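Kolleo publishes code of practice for robot arms working in home kitchens

Draruvbridge, February 19, 2021

Kolleo has today published a code of practice for robot arms that handle food and open appliances in the home. The code is called Hisirness. It can be downloaded free of charge and used by makers, test houses, landlords and care providers.

Hisirness sets out what an arm should be able to do safely before it is tried in an occupied kitchen. It covers reach, speed, grip force, food hygiene and what the arm must do when a person comes near. It does not replace existing machinery law, and following it does not give a product any legal status.

The code has 62 clauses in four parts. The first part deals with the room and the second with doors, drawers and lids. The third deals with the handling of food, and the last with records and fault reports.

Fridge doors have a section to themselves. An arm working at an open fridge has the door on one side and the shelves on the other, and it can trap a hand against either. Under the code, the arm must know the position of the door at all times while it is within reach of it. It must not push a door past the point where it meets resistance. If a door begins to swing back, the arm must stop before it tries to withdraw.

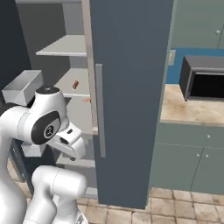
Page last updated: 19/02/21

Items on fridge shelves are treated separately. Small items near the front of a shelf must be approached at reduced speed, and the arm must not drag one item across another to reach it. Raw and cooked foods must not be handled in turn without the gripper being cleaned or its cover changed.

Every task must be run in simulation before it is run on a real arm. The simulated kitchen should include a fridge with a door that opens fully, at least one worktop and the cupboards nearest to the fridge. Makers must keep a record of each simulated failure and say what was changed as a result. Some 10 per cent of runs should start with the door partly open.

A pass in simulation is not enough for approval under Hisirness. The same task must then be carried out on a real arm in a test kitchen, with a trained person at the stop button.

The test methods were drafted with Hayat, which runs a test kitchen in Draruvbridge. Hayat will offer assessments against the code from March. Products that have been assessed will be listed on the Kolleo website, along with the version of the code that was used.

A spokesperson for Kolleo said: "Makers have been writing their own rules for this kind of work, and buyers have had no easy way to compare them. We wanted one set of requirements in plain language that both sides can read."

Comments on the first edition can be sent through the form on the Hisirness page. Kolleo plans to review the code after three years, or sooner if a serious fault is reported.

ENDS

Notes to editors

Kolleo writes codes of practice for household automation. Its office is in Draruvbridge.

Printed copies of Hisirness are available on request from the Kolleo press office.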